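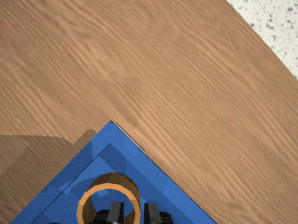 How Do You Teach a Robot Arm? You Show It!

February 25, 2024
By the Lenania Kids' Science Desk

Print this page | E-mail this page

Think about how you learned to tie your shoes. I bet it wasn't from a book. Somebody probably sat next to you, made two loops very, very slowly, and then maybe put their hands over yours and moved your fingers around until you got it. (I needed a lot of tries. My loops kept turning into one giant knot.)

Well, a robot arm can learn in a pretty similar way, and I think it's one of the coolest things going on in robotics. A person shows the robot a job, and the robot learns from being shown. People who work with robots call each showing a "demonstration," or a "demo" if they're in a hurry.

I spent an afternoon trying this myself, and I want to tell you all about it, including the parts where I was terrible.

The old way: tell it everything

For a long time, if you wanted a robot to move something, you had to write down every single move. Go up this much. Turn this much. Go down this much. Close. Up again. That works great when everything stays in exactly the same spot forever, like in some factories where the same part shows up in the same place all day long.

But what if the part is a tiny bit to the left? The robot with the list of moves closes its fingers on air. It doesn't know anything went wrong! It just keeps following the list and carries a big handful of nothing across the table.

You can try this at home. Put a cup on a table, close your eyes, and have a friend read you a list of moves to pick it up. Now have your friend slide the cup over by the width of your hand and read you the same list. See? (Use a plastic cup. Please.)

Showing by hand

There are two main ways to show a robot a job, and the first one is the one most like the shoelaces. You grab hold of the arm and you move it.

Robot arms are usually stiff, because motors in the joints are holding everything still. But some arms have a special setting that lets the joints go easy, so a person can push the arm around without much muscle. You take it by the wrist, walk it over to the thing you want, squeeze the gripper shut, walk it over to where the thing should go, and open up again.

The whole time, the arm is paying attention to itself. Every joint has a sensor that knows how far that joint is bent. So the robot is making a kind of diary: my shoulder was here, my elbow was here, my wrist was here, and then a tiny moment later, here, and here, and here. One little demo can fill up a lot of diary! My first one was 27 seconds long and saved 2251 lines of numbers. I scrolled through them all and my eyes went funny.

The tricky thing about showing by hand is that YOU are in the way. If the robot is also learning from a camera, the camera sees your arms and your sleeves and possibly your whole head. Later, when the robot is working by itself, your head isn't there anymore, and that can mix it up.

Showing by remote control

So the second way is to stand back and drive. This has a great long name, teleoperation, which just means operating something from far away. Far away can be another city, or it can be a chair next to the table.

Some people drive with a game controller. Some people use a handle that they wave around in the air, and the robot's gripper copies the handle. And some people use a second, smaller arm. You bend the small one and the big one bends the same way, like the world's best game of copycat.

You don't even need a real robot to start with. You can practice in a simulation, which is a pretend world inside a computer, a lot like a video game. The computer draws the arm and the table and everything on it, and works out how things would slide and bump and tip over. If you knock something off the table in there, you press a button and it's back. Nothing gets scratched and you don't have to crawl under anything. 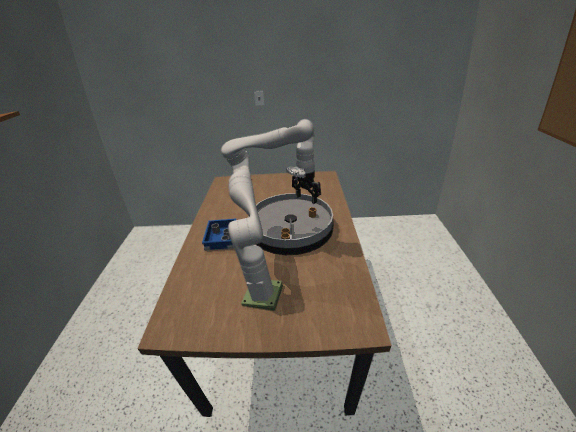
The program I used is called Julex, and it was made by a small company in Vetville named Eklund. My job sounded like nothing at all: get the little orange-brown cylinders out of the round gray tray and put them in the blue bin. A toddler could do it. A toddler would be done before I'd found the right button!

The first thing I learned is that driving down is scary. When you reach for something with your own hand, you never stop to wonder how high your hand is. You just know. On a screen, I had no idea. I'd think the gripper was right next to a cylinder, and then I'd switch to a different view and find out it was way up in the air. So I started doing it in little bits. Down a smidge, look. Down a smidge, look again. It was slow, but I quit bonking things.

The second thing I learned is that two fingers isn't very many. You've got five on each hand, and they bend in the middle, and they can feel. A two-finger gripper opens and closes, and that's the whole show. It has to be lined up nicely before it closes, or it can shove the thing away instead of grabbing it. When two cylinders are sitting close together, there's hardly any room for a finger between them! I had to think about which one to go for first and which direction to squeeze from. I've never thought that hard about picking something up in my life.

The third thing is letting go. I figured once I was over the bin I could just open the fingers and cheer. But if you let go too high, the piece can bounce or tip over, and the robot will learn that from you, too.

Which brings me to the most important part.

The robot copies your mistakes, too

A robot that's learning from demos doesn't know which parts were the good parts. If you always wiggle before you grab, it may decide that the wiggle is part of the job. If you stop for a while to scratch your nose, you've just taught it that a nice long pause goes right there. I stopped in the same place in nearly 10 of my demos because I kept forgetting which button closed the gripper. Oops! Those went in the trash.

So before the demos get used, somebody looks through them and throws out the messy ones. Not every mistake has to go, though. Say you start to grab a cylinder crooked, notice, back up, and fix it. That can be a really useful demo, because now the robot has seen how to get out of trouble. Think of a piano teacher who shows you how to keep going after a wrong note.

Why once isn't enough

You might be thinking, okay, I showed it one time, so we're done. I thought so, too! But one demo only shows one way that things can be. The cylinders were in these spots, the arm started right there, and the light came from that side. Move everything a little and it's a new puzzle.

That's why you do it over and over, and you change something every time. You slide the cylinders to new places. You turn the bin so it sits crooked on the table. You start the arm from somewhere different. I was asked for 50 good demos, and by the end my thumbs were sore and I was seeing little orange cylinders when I blinked.

After that, a computer program studies the whole pile. It looks for what stays the same in all of them. Maybe the gripper always ends up over a cylinder before it closes, no matter where that cylinder is. Maybe it always goes up before it goes sideways. Bit by bit the program builds a sort of rule for what to do next, going by what it can see right now. People call this rule a "policy," which is a funny, serious word for it. I always picture it wearing a tie.

Then comes the test, and for the test you have to take your hands off the controls. This is so hard! You'll want to help. Don't help. Put the cylinders somewhere new and let the robot have a go. If it keeps missing in one corner of the tray, you probably didn't show it that corner enough, so you go back and make more demos there.

Play the teaching game

You need a friend, a bowl, a box, some blocks, and a pair of kitchen tongs.

One of you is the robot. The robot holds the tongs and isn't allowed to decide anything. The other one is the teacher. The teacher gently holds the robot's wrist and moves it to pick up a block from the bowl and put it in the box. Do that a few times with no talking. Then the teacher lets go, moves the blocks around, and the robot tries it alone, copying only what it was shown.

Now switch, and this time the teacher has to add one silly extra move, like tapping the side of the box before dropping the block. Do it every time. See whether your robot does it, too.

One more version, if you have room: the teacher stands across the room and moves their own arm, and the robot copies it like a mirror. That's your teleoperation. Watch how much slower you both get!

We'll have another robot page in May, all about how grippers feel what they're holding. If you've got a question you want in it, ask a grown-up to help you send it to the Science Desk.

More from the Kids' Science Desk
- Why Does an Elbow Only Bend One Way?
- Make a Gripper out of Cardboard and String
- What's Inside a Game Controller?
- Pretend Worlds: How Computers Draw Shadows
- Your Questions: Can a Robot Get Tired?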